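Laundry & Closets: Community Help

Print this page | E-mail this to a friend

How do I fold tan clothes on a bed without the whole room joining in?

Posted by Assunta Pace

I live in a one-room rental where the bed is the only flat surface big enough to fold on. The sofa used to be a candidate. It now has a heap of clothes on it that I think of as the waiting list, and it hasn't moved up much.

My trouble is mostly with khaki. I own more of it than anyone needs, all cotton, all thin, and it comes off the drying rack and onto the bed and immediately turns into something you'd find at the bottom of a tent bag. I pick it up by what I take to be the shoulder and it's the hem. I turn it around and now it's inside out. By the time I have it the right way up I've made 20 new creases, and the thing looks worse than when I started.
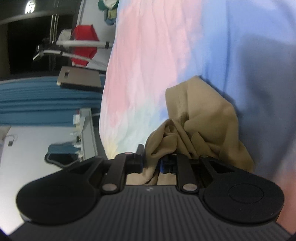

I have tried the method where you pinch two points and flip, which my cousin in Palumbo does in one second flat while talking on the phone. Mine comes out as a sort of dumpling. I have also tried rolling, and the rolls undo themselves in the drawer overnight. I have a folding board, a Firkura, which is too wide for the shirts and too narrow for the pants, and which I now use to keep a window from rattling.

So, what I'd like to know:

Is there a sane order for doing this when the bed is all you have and you need to sleep in it later? Does a soft mattress make it hopeless, or is that an excuse? And should I be dealing with the sofa heap first or pretending it belongs to somebody else?

I don't iron. I own an iron, in the sense that there's one in a box somewhere, but please don't build your answer on it.

Posted by Nga Võ

The soft mattress is a real problem, so you can have that excuse for free. A fold needs something to push against. On a mattress the cloth sinks, you press down, and everything you just smoothed slides toward your hand. I folded on a bed for years in a place over a bakery on Suvska Street and here is what I ended up doing.

Make the bed first. Properly, pulled tight, quilt and all. It takes a minute and it's the most useful minute of the whole business. A wrinkled cover prints itself onto thin cotton, and you can't see the edge of a sleeve when the thing underneath is bunched up too.

Then bring over one garment at a time. The temptation is to dump the lot in the middle so it feels like progress. If you do that you'll be fishing for sleeves in a pile of other sleeves.

Now the khaki. Stop looking for the shoulder. Look for a label, a print or a seam, anything that only exists in one place, and start from that. If there's lettering on the cloth you know straight away which side is out, and you can find the neck from there by feel. Hold it up by that end and let it hang for a few seconds. Give it one good snap, the kind that annoys the neighbors, and lay it down from the bottom up so the air goes out ahead of you.

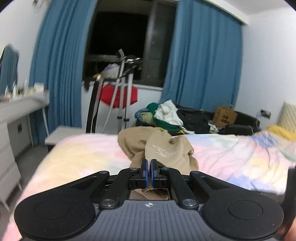
Tan garment on the bed, printed side showing, with the sofa heap and the drying rack behind.

Once it's down, smooth from the middle outward with a flat hand. Sides in, then up in thirds. If the mattress is very soft, slide a large book or a tray underneath while you do the last fold. Your Firkura might even come back from the window for this.

Pants are easier. Match the two legs, hang them over your forearm, fold once at the knee and put them down already folded. They never need to lie flat on the bed at all.

As for the sofa: leave it until the bed pile is in the drawer. If you start on both you'll be moving things back and forth until August. When you do get to it, pull out everything dark first. It makes the heap look beaten, which helps.

One more thing — get a spray bottle with plain water. One light mist over a bad crease, pull it flat, leave it ten minutes on a hanger. It won't give you a pressed shirt, but you've told us you aren't after one.

Posted by purkent37

just buy clothes that dont wrinkle?? I got a bag of polyester shirts for 200 in a clearance and I have not folded one yet. they live in the bag. no creases

also my sister folds on the floor, she puts a towel down

Posted by Assunta Pace

Thank you, Nga Võ. I made the bed first and felt ridiculous, making a bed at night in order to put laundry on it, but it did help. The label trick is the one that got me. I'd been picking cloth up by whatever part was nearest and hoping.

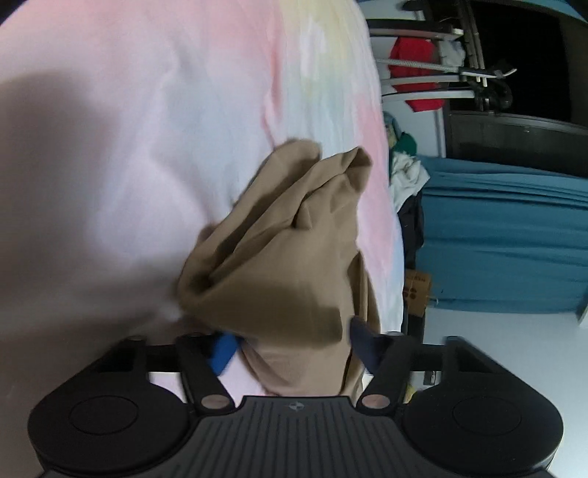
Khaki bunched up over the pastel bedding, with a bit of bright blue and some navy beside it.

Still working on the thirds. My first try came out in something closer to quarters, with a sleeve left over. The tray under the last fold is a good idea, though mine has a lip on it and the shirt came out with a lip too, so I'm on to the book. I'm using an atlas.

To purkent37: I respect the bag. I may get there yet.

The sofa is as it was.

Last updated: July 2, 2021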